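The club had promised us a five-hour coach, and it took nine. By the time we reached Mabula the under-15s had eaten everything, including the oranges meant for half-time, and the woman from Skemedik was still talking about character.

Skemedik paid for the trip, so she was allowed to. I kept my eyes on the road and thought about the bill for tape.

"They'll remember this all their lives," she said.

I doubted it. I had been on such a trip at their age and remember only the toilets. 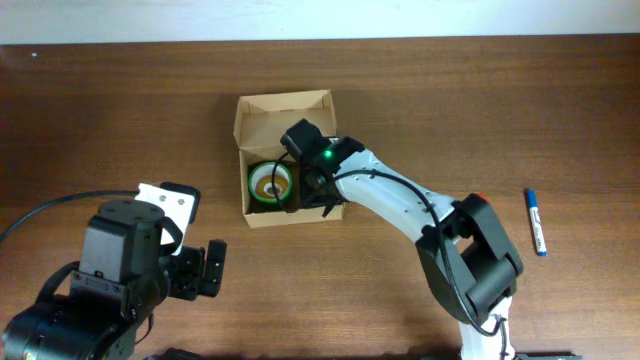
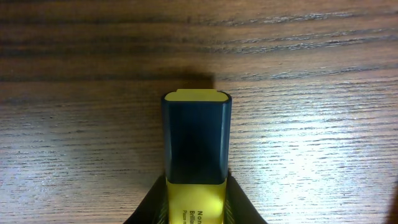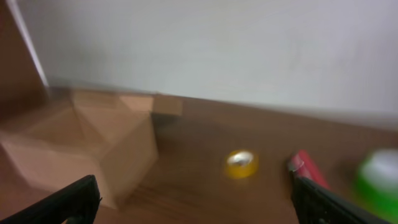
*On the table: a box, a highlighter and some yellow tape.*

Pistance had a proper pitch and a keeper who looked old enough to vote. Their coach swore he was fourteen. I asked to see the papers and he laughed and shook my hand for rather too long.

We were five down after 30 minutes. Our parents called it a learning curve. I called it a poor left back, though not loudly, as his father had driven behind the coach all the way.

Then the boy scored. He shut his eyes and swung, and it went in off the post. The woman from Skemedik hugged me.

"Character," she said.

"Wind," I said.

On the way home he told it again and again, and by Telinier he had beaten three men first. I let him have two of them.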